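The jaw that won't let go

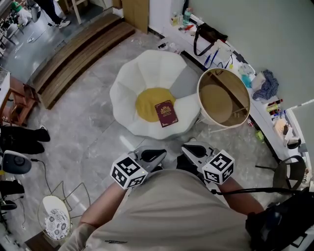

Four seconds. That's how long the left gripper on our hand-held pair stayed shut after Khairul Rondonuwu told it to open. Trigger released, finger off, jaws still closed. Then they opened by themselves, no fuss, like it had been a polite pause.

He logged it. Good for him. The log entry got the tag "minor, operator side" and that was it for 11 more sessions.

I want to argue about that tag. Quickly, I have a shift at 2.

Background for anyone outside Toltside. We collect hand demonstrations for pick and place work. Two grippers, one per hand, marker cubes on top so the tracking knows where each one is. A person goes and picks up household stuff, passports, cups, cloths, whatever is on the list, and the recordings go off to train arms that have no person attached. Small things off soft seats are the worst, by the way. Cushion gives, jaw slides under, you squeeze harder than you meant to.

So the person is right there. Which is the whole argument for "minor." A stuck jaw in your own hand, what's the harm, you put it down. No robot swinging around. No fence. Lorenz Leitner made this case to me in the hallway and he's not a careless guy, he wrote most of our stop procedure for the Haslinger arms. His view is that hand-held gear is a tool, like pliers, and nobody files a safety report on sticky pliers.

I think he's wrong, for two reasons and maybe a third.

First, pliers don't have a motor. Ours do. When the jaw stuck in session 42 it was still pulling. Khairul's thumb was against the inside of the finger because he was clearing a bit of tape. He got a blood blister and a bad mood. Could of been a nail.

Second, the data. This is what bugs me most. The recorder takes the trigger position, it does not take the jaw position. So for those four seconds the file says OPEN while the jaw is closed and holding. Do that enough times and you've taught an arm that open means keep holding. We pulled 900 clips from the sessions after the first report and went through them by eye. There were more of the same. I won't give a number untill the second reviewer is done, but more. And we have 4,000 clips sitting in Pistmont already, shipped, nobody has looked.

Third, and I'm less sure of this one. The tag itself. "Operator side" means we think the human did it. Nobody asked Khairul what he did. If an arm had held on for four seconds with a thumb in there, we'd have had the power off and a meeting by lunch. Same motor! Same jaw! It came off the same Tredalov order.

The cause, since people keep asking: we don't know yet. Best guess is the cable strain at the back of the housing, the signal drops out and the controller holds the last command. Hold last command is a sensible thing for an arm carrying a glass. Terrible default for something strapped to a wage worker for six hours.

What I'd like. Jaw position recorded, not just trigger. On signal loss, motor goes limp. Drop the passport, who cares. Drop the tag "operator side" from the menu until somebody has talked to the operator. And hold the Pistmont clips back from training, all of them, even though it'll cost us November's delivery date and I know whose bonus that is (partly mine).

Lorenz says limp on signal loss will ruin good takes. Yes, it will ruin some takes. I'd rather redo a take.

He also says I should put this in the tracker instead of here. It's in the tracker. It's been in the tracker for three weeks, priority low.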